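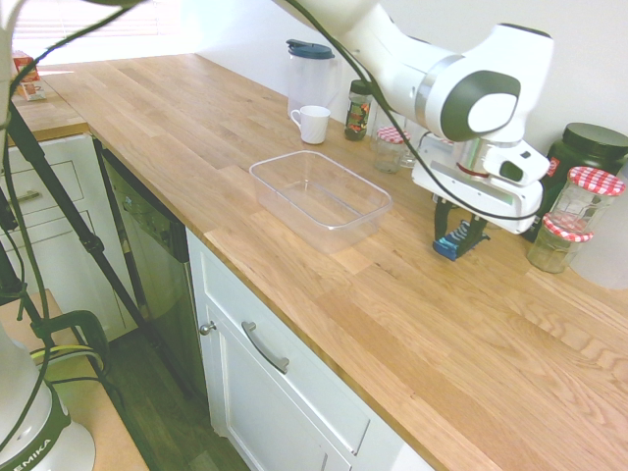 Cunville Clear Pantry Box with Lid

Sold by: Sturkholm Kitchen Supply
Colour: clear
Shape: rectangular, open top, separate lid
Sold in: sets of 3

We don't usually get excited about plastic boxes, and we're not going to start with this one. The Cunville is a plain clear tub with a clear lid. The maker's card says it will "change the way you see your kitchen". It won't. It will hold snack bars, tea bags and the odd packet of soup mix, and you'll be able to tell what's inside without opening it.

We stocked it in May after customers kept asking for something cheaper than the Rengifo range. It is cheaper. Whether it's better value depends on what you want it for, so read on before you add three of them to your cart.

What it does well

You can see through it. Labels on most packets can be read from the side or from above, and the box takes on the colour of whatever bench you put it on. On a light oak counter it more or less disappears, which some people will like and others will find annoying when they go looking for it in the morning.

It's light, and a full one lifts down from a high shelf with one hand. We also like that it's a simple rectangle, with no moulded dividers to argue with.

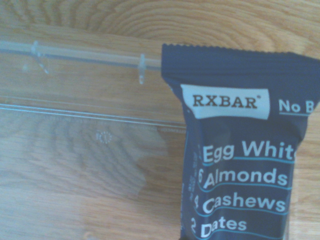

Clear plastic over wood grain, with an RXBAR wrapper on the right. Snack not included.

What we're less sure about

The maker calls the finish "crystal". We'd call it clear plastic. It catches reflections under a kitchen light, and it shows fingerprints like any other plastic we sell. If you wipe it with a scratchy sponge it will go cloudy, and no amount of buffing has brought ours back.

The lid is our main grumble. It sits on the box, and that's about all we're prepared to say for it. The card says "fresh seal", but there is no rubber gasket in the pack and we wouldn't trust it with biscuits in a humid summer. The raised panel in the middle is a nice enough touch - it stiffens the lid a bit

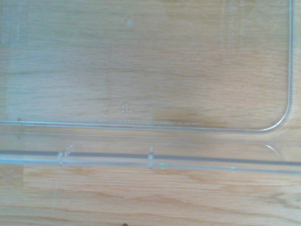 and gives you something to feel for when you're lining it up - but it also makes a ledge where crumbs and flour collect. There is moulded print on the plastic so small that we gave up trying to read it. For care advice, use the card in the pack and keep the card.

If you need a proper seal, buy a jar. A glass one with a screw lid will keep dried herbs far better than this will, and you may well have a few empties in the cupboard already.

Stacking

The card claims you can stack them "as high as you like". We got to 2 before we stopped liking it. With packets inside they're fine. With tins, the bottom lid bows.

Price and returns

Orders of more than 20 sets get the trade rate, so ask before you pay full price. Unused boxes can come back to us with the card. Scratched ones can't, so please check yours when it arrives.
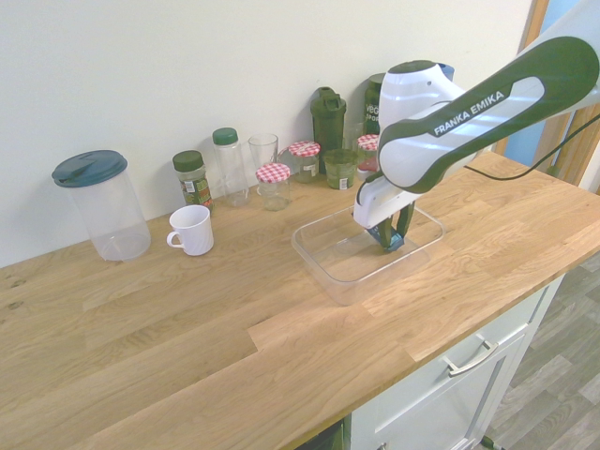
Also worth comparing

Rengifo Pantry Box: dearer, heavier, and the lid has a gasket. Our pick for flour and cereal.

Jisevitz Shelf Tray: no lid at all, which saves you money if you were going to leave it off anyway.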